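Jarosław Domański
1 November 2024

Clearing out the craft table this week. It has been the place where everything lands since April, and I need the surface back before the holiday orders. Posting as I go so I actually finish.

Rule for this round: every item gets a home, goes to someone else, or goes in the trash. No "for now" pile. The last "for now" pile lasted 6 months.

First job was the drawers, because there is no point clearing a table if there is nowhere to put what comes off it. The top drawer had 300 paper tags in it, still banded. I bought those for a market I never signed up for. They went to my sister, who runs a school fundraiser.

Second drawer was glue. Most of it had set hard in the tube. I kept two and tossed the rest.

Third drawer was instruction sheets for tools I no longer own. Recycled all of them. That freed up a full drawer, and it is now the packaging drawer – mailers, tissue, tape, nothing else.

Now the table. My habit is to leave things in the clear bag they came in and tell myself the bag counts as storage. It doesn't work. The bag slides around, small parts go to the bottom, and I end up buying the same thing twice.

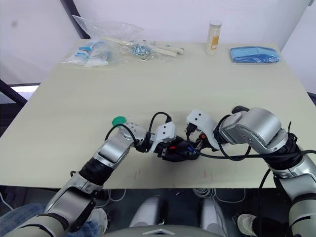
So the big bags are going. What replaces them is a set of shallow trays from Lustach, the stackable kind with a lip on the front. You can see into them from a chair, and that matters more to me than a lid.

Anything metal that tangles gets its own tray. I spent most of an evening in April picking rings apart with a pair of tweezers and I don't want to do it again.

Granules and anything else that pours stay in jars with lids. I tried zip bags for a while. One of them split and I was sweeping the stuff out from under the baseboard for days.

Sealed packages stay sealed until I have a use for them. Once I open one to look, half of it ends up loose on the table. They go on the shelf, label side out.

Sticks stand upright in a mug. It was a chipped mug anyway.

A few people asked about red marks on tables. On mine, dish soap and warm water gets most of it. For the stubborn ones I use a damp sponge with baking soda, light pressure, then wipe it down twice. Try it in a corner first. I took the finish off an older table with a scouring pad and there was no fixing it.

Loose single pieces are the slow part. One green something, one blue something, no idea what set they belong to. I gave them one small tin. When the tin is full, I go through it, and whatever I can't match gets tossed.

Labels: I used plain masking tape and a marker. I have a Grirnier label maker and I never have the right tape for it. It is going in the giveaway box with the manual.

Someone asked what this cost. The trays were the only thing I bought. The jars, the tin and the mug were already in the house.

Still to do: the shelf above the table, and a box marked Gounder that I haven't opened since the move. I think it's yarn.

Update on the box – it was yarn. Also a stapler I had already replaced. The yarn goes to the library knitting group and I'm keeping the older stapler, it's the better one.

Shelf tomorrow. If anybody nearby wants a label maker, send me a message.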